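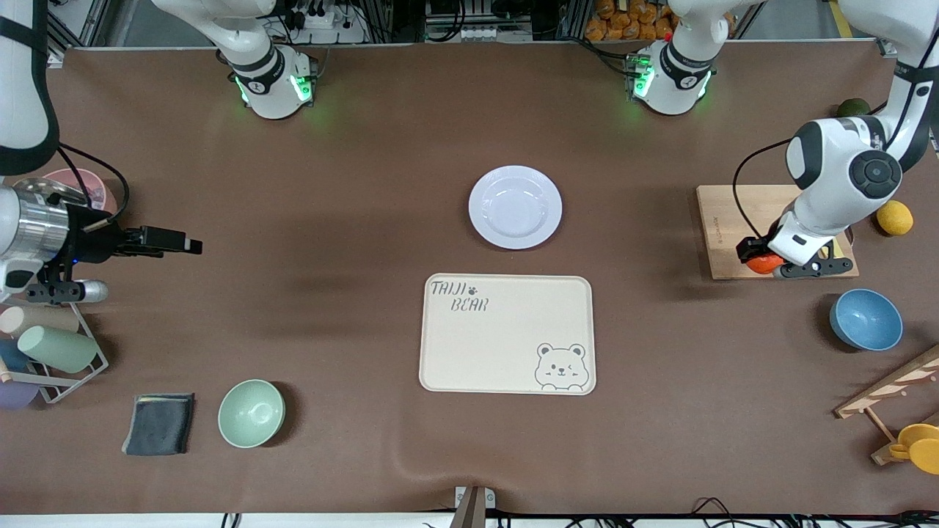
Tableware layout, bench 2
10/20/24

Entry covers the brown top only. Shelf stock is on the Zernine sheet and I have not touched that.

Working set today: round white plate, rectangular tray with the TAIJI BEAR print, light wooden cutting board, cups, bowls, rack, orange and yellow rounds for the board. Dark gray cloth folded flat beside the cup rack. The pale green bowl stays upright and empty next to the cloth.

Plate position. Ashraf wants it in line with the tray, short gap between the two, both clear of the board. I marked the tray corners with pencil on a strip of tape, then took the tape up again once the distances were written down. Gap from plate rim to tray lip: 14 mm. Ashraf's own number from February was larger, but that was with the old Tato plate, which had a narrower rim.

Tray. The bear print makes a usable orientation mark. Write down which corner the lettering is in every time the tray is moved. Last week two of my entries said only "tray turned" and I could not reconstruct either one.

Racks. Cups on their sides are fine for storage but they roll when the rack is knocked. Bowls stood on edge are worse. Proposal: cups on the rack, bowls on the table, upright. Vasco disagrees on account of the space it uses. Left open.

Board. Light wood, laid flat. Wipe with a damp cloth only, dry on edge, do not leave under the tap. The Skostetska board warped nearly 6 mm over its length after one night in the sink and now rocks on any flat surface. It is still in the lower drawer. Somebody please decide whether we are keeping it.

Rounds. The orange one goes from board to plate, the yellow ones wait at the board.
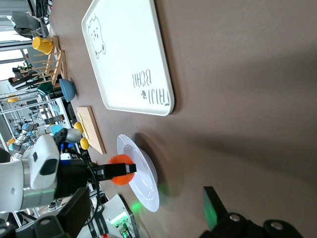 A flat plate would let the orange run to the edge if it is set down off center. The one with the shallow well should stop it. I want to compare the two properly before ordering more, with the same round and the same release height, and note where it comes to rest each time.

Weights, for the sheet: plate 500 g on the small scale, tray not weighed (overhangs the pan and reads differently each time). Need the larger scale back from Vasco's bench.

Cloth. Gray cloth was washed with the towels and shed lint on everything. Wash separately. Keep it folded when not in use, seam side down.

Open items:
Rack question, bowls on or off. Vasco, Ashraf and me, Tuesday.
Rim diameter of the plate, measured with calipers this time.
Replacement felt pads for the metal rack. It slides.
Correct the Ramadan schedule on the door, bench 2 is listed under the wrong hours.
Skostetska board, see above.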